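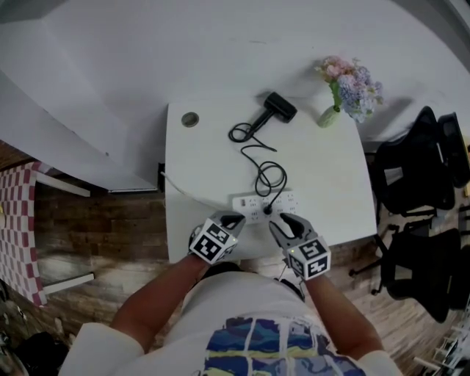 # Chapter 5: Circuits in the Home

In August the town of Jirnmont lost power for an evening. When the lights came back on, most houses returned to normal, but Hernán Mosquera's kitchen stayed dark. The refrigerator was silent and the outlets over the counter were dead. The living room, on the other side of the same wall, worked fine. Hernán went down to the basement, opened the gray door of the breaker panel, and found one switch sitting halfway between on and off. He pushed it all the way off, then on again, and the refrigerator started.

Why did one room go dark and not the next? To answer that, you need to know how the wiring in a building is divided up.

In Chapter 4 you worked with a battery, a switch, and a bulb joined in a single loop. A house uses the same idea many times over. Power enters at the panel and splits into branch circuits, each with its own breaker. One branch may serve the kitchen counter, another the bedrooms, another only the water heater. A fault on one branch opens the breaker for that branch and leaves the others alone.

## Series and parallel

Suppose the outlets in a room were wired in series, one after another in a single path. Unplugging a lamp would break the path, and everything else in the room would go off with it. Household outlets are wired in parallel. Each device has its own path across the supply, gets the full voltage, and can be turned on or off without stopping the others.

A power strip follows the same plan. Its outlets are connected in parallel inside the case, and the current for all of them passes through one cord. This last point matters. Two phone chargers draw very little. A space heater and a hair dryer together can draw more than the cord, or the wire in the wall behind it, can safely carry.

## Adding up the load

The power used by a device, in watts, equals the voltage multiplied by the current in amperes:

**P = V × I**

If you know the power and the voltage, you can find the current by dividing. A 1,200-watt toaster on a 120-volt circuit draws 10 amperes. Two of these toasters draw 20 amperes and use 2,400 watts. Adding a 600-watt coffee maker brings the total to 3,000 watts and the current to 25 amperes — more than a 20-ampere breaker is made to carry.

Breakers respond to this extra current by opening the circuit. Section 5.3 looks at how they do it, and at the older fuses still found in some buildings.

## In this chapter

- 5.1 From the street to the panel
- 5.2 Outlets, cords, and power strips
- 5.3 Fuses and breakers
- 5.4 Grounding
- 5.5 Reading an electric bill

**Words to know:** branch circuit, parallel, load, ampere, breaker, ground, kilowatt-hour

## Before you read

Find the label on a device at home that plugs into the wall. Leave it unplugged while you look. Copy down the voltage and either the watts or the amperes. Bring your figures to class, where you will use them in Section 5.2 to plan the load for a small kitchen.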